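About Plidum

Hi, I'm Esi Ankrah, and I run Plidum out of the front half of an old shoe repair place on Naidoo Street. We sell soft things. Plush toys mostly, plus a shelf of cushions and whatever fluffy odds and ends I fall for when I'm ordering (I have no self-control with anything lilac, ask my sister!).

I started in January with 100 plush toys stacked in my hallway and a folding table at the Kesine weekend market. They were gone by the second Saturday, so I ordered 900 more and then had to find somewhere to put them. My landlord was very patient. The shop came along a few months after that, and we now carry 93 different plushes, from pocket-sized ones up to the Mutano, our big floor cushion that kids climb on as soon as they come through the door.

People ask me what makes a good plush, and I always say go by the fur. I like it long and shaggy, the kind you can push your fingers right into. Short pile is easier to keep clean - I'll give it that - and we do stock some for families with toddlers and jam. But the long fur is what I take home.

If yours has gone flat, use a wide-tooth comb, go gently, and start at the tips. Please don't put it in the dryer! Bring it by the shop if it's really matted and I'll have a go at it myself, no charge for anything you bought from us.

We're open Tuesday through Saturday, ten to six. Come in and squish something.

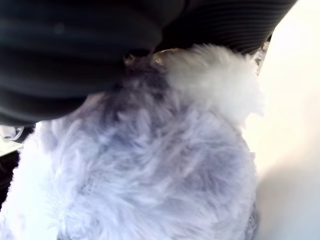
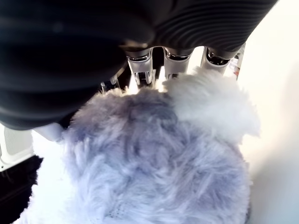
Long fur up close. The first one is pale lavender and white.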